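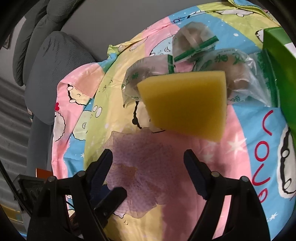 Veronica Sandu, Paula Pop and Oddur Ragnarsson
Flesley Institute for Household Studies
Correspondence: Veronica Sandu

Figure 1. Yellow sponge above translucent purple mesh on a child-style printed bed covering. Household in the Vudivier group, bedroom round.

4. Cleaning items outside the wet rooms

4.1 Scope

The preceding section dealt with sponges, cloths and scrubbers kept at the kitchen sink and the bathtub. We turn now to the same classes of item when they are recorded elsewhere in the home. The inventory lists 3486 entries in total. An entry was assigned to this section when the item lay on furniture, bedding or clothing at the time of recording, whatever its usual place of storage was reported to be.

Households were asked to leave small goods where they were on the morning of the visit. Visits took place on a Wednesday, and each lasted up to 70 minutes. Residents were interviewed afterward, in the room concerned where possible.

4.2 Items on bedding

Beds were used as sorting surfaces in all four of the household groups. Residents described the bed as the only flat area large enough to lay out a mixed load before it was put away, and several said that they sorted there by habit even when a table was free. The goods set down were mostly textiles, but cleaning items appear among them often enough to call for separate treatment.

Figure 1 illustrates the difficulty of classifying such items by form alone. The sponge is rectangular, with a matte, porous surface, and was coded without disagreement. The purple piece is a sheer, crinkled mesh with ruffled edges that fold over themselves. Two coders entered it as a scrubber and one as netting. Both readings are defensible from its appearance, and the entry was therefore moved to the general class "mesh, use not determined."

The bed covering presents a related problem. It is printed in large patches of pink, yellow, light green and blue, with cartoon characters resembling sheep, small stars and dots resembling bubbles. Coders working from images reported that sheer materials were slow to identify against prints of this kind, as the pattern shows through the weave. Plain covers gave rise to fewer queries. We recommend that future inventories record the covering as a field of its own – at a minimum, whether it is plain or printed.

4.3 Reported practice

Interview material on this point is uneven. Residents spoke readily about sponges, which they replaced by rule of thumb and moved from dishes to floors as they aged. Mesh items were discussed less. Some residents used a single word for bath scrubbers, produce bags and laundry nets, and the interviewer had to ask what a given piece was for. Where no answer was obtained, the use was left blank.

Respondents with young children more often reported cleaning items in bedrooms. They named three occasions: wiping toys, dealing with spills, and sorting purchases after shopping. The present data do not allow these occasions to be ranked, and the question was not put in the same words to every group.

Section 5 considers storage, with particular attention to shared drawers and open baskets. The coding sheet used for both sections was prepared by Veronica Mocanu and revised in March by Gheorghița Husar.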